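The Last Brush Lettering Shop in Calport

October 13, 2022

The wall on the corner of Testa Street has carried an advertisement of one sort or another since the tram depot was built opposite it. Tyre dealers have had it, and a brand of tinned peas, and for most of one decade a bank. At present it belongs to a film called Prandholm, a family adventure about a lighthouse keeper's daughter, and the girl's face is painted across the bricks four storeys high.

Most people walking past take it for a print. The giveaway is the hair, where the strands are a hand's width across and you can follow a single stroke of the brush from the parting down to the collar. Wellington Queiroz painted that hair over two days in a wind that kept closing the job down.

"You stop when the rope tells you to stop," he says. "Then you sit in the van."

Queiroz runs the wall side of a sign shop that he shares with Liliana Parisi, who does the drawing up. They took the business on from her uncle when there were still a handful of firms in the city doing painted film advertising. The others went over to vinyl or closed. The shop did some vinyl too, and still does for small work such as van doors, but painted walls now make up the greater part of its income. Parisi puts this down to the distributors, who have noticed that people photograph a wall while it is being painted and do not photograph a sheet being unrolled.

The work begins with a file. A studio sends over its poster art, usually late, and usually in a shape that has nothing to do with the shape of the wall. A cinema poster is tall and narrow. The Testa Street wall is nearly square, with a drainpipe a third of the way along and two small windows near the top that belong to a stairwell and cannot be covered. Parisi moves things about until the drainpipe runs through something that does not mind it. In the case of Prandholm it runs up the side of the lighthouse. For an earlier film, a crime story, there was nowhere to put it except through the leading man's ear, and his agent wrote in.

Once the layout is agreed she divides it into panels and draws each one at full size on brown paper. The outlines are then pricked through with a small toothed wheel. The paper goes up against the wall, a bag of charcoal dust is patted over the holes, and when the sheet comes down there is a dotted line to paint to. The method is very old and the shop has not found a better one. They tried a projector, which has to be used after dark and shakes whenever a tram goes by.

A wall the size of Testa Street takes a crew of 4 and a little over a week in fair weather. The base colours go on first, with rollers, and from the pavement the picture looks like a map of somewhere. Faces are left until the middle of the job, when the painters have got used to the surface. Lettering comes last. Queiroz does the title himself and lets the others do the release date and the small block of credits at the bottom, which he describes as a punishment. The credits are in a tall thin typeface that was designed to be ignored, and every name in it has been fought over by lawyers, so a slip means painting out the line and beginning again.

Colour causes the most argument. The studio's file is made for a screen or a press and the wall is brick, facing north-west. A blue that looks deep in the file goes flat and grey on the building by mid-afternoon. The shop mixes everything by eye against a printed proof, then takes a sample board across the road and looks at it from the tram stop. For the sea in Prandholm they got through eleven boards. The distributor's representative approved the ninth. Queiroz went on to two more and used the last one, and the representative has since said how pleased she was with the ninth.

Then there is the question of what happens afterwards. A campaign on a painted wall is sold by the month and most run for two. When the time is up the crew comes back and rolls the whole thing out in white, so that the next one has a clean ground. Queiroz has been asked many times whether he minds. He says he minded the first one, a musical, and that since then he has thought of it as being like cutting a hedge. Parisi is less easy about it. She keeps the pricked drawings rolled up on racks along the back wall of the shop, with the title of each film in pencil on the end, and there are now so many that the racks have been extended into the passage.

The local museum has taken a few. In January it hung a set of them in its entrance hall, with lamps behind the paper so that the light came through the holes. It had expected the usual winter trickle and recorded 3000 visitors in the month. Several were painters from the old firms, who stood in front of the drawings and worked out which of them had done which face. One man found a horse he had painted for a western and had his picture taken beside it.

There is a good deal of paint on Calport's walls under what can be seen now. When the render came off the side of a chemist's near the harbour, the builders found an advertisement for a silent comedy, with the price of the seats still legible. The owner wanted to keep it. The wall needed repairing, though, and in the end it was photographed and covered over again. Parisi went down to trace the lettering before it went. She has used the shape of the capital R several times since, including in the title on Testa Street, where it stands in for the R the studio supplied. No one at the studio has mentioned it.

The shop has work booked on three walls through to the spring. Two are films and the third is a cookery series, which will go up on the long low wall behind the fish market. That one is a difficult shape, more than five times as wide as it is high, and Parisi has been working out what will fill the length without looking like a shop window. The channel wants its presenter in the middle. She would like him at the left-hand end, where people coming out of the station will meet him first, and she has drawn it both ways.

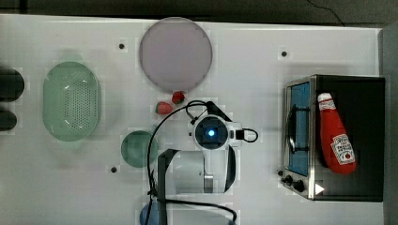

The drawing with the presenter at the left goes off to the channel first, and the other stays in the drawer unless someone asks for it. Whichever is chosen, the crew will need the market's delivery bay closed on the days they paint, and the market has so far offered them Sunday nights and a public holiday. Queiroz has gone down twice to talk to the manager about it. He came back the second time with a box of mackerel and no dates.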